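Hanholm Robotics Club — Gripper Build, June

Project lead: Pushpa Kashyap. The club's project this term is Lalla, a two-finger parallel gripper with a hand-held frame. Students use it to record grasps at the bench, and the recordings are used to train the arm in the Mososville room. By the end of June the log held 1,295 grasps, of which 777 passed review.

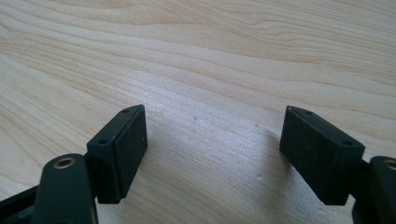 Pad spacing is set before each session and checked again after 10 grasps. Both fingers must close at the same rate; if one leads, the linkage is stripped down and the pivots are inspected for play. Revision 2 of the pad block is the current version — revision 1 parts should not be mixed in.

Drawings and the session log are kept in the Henríquez folder on the club drive. New members should read the setup sheet before recording.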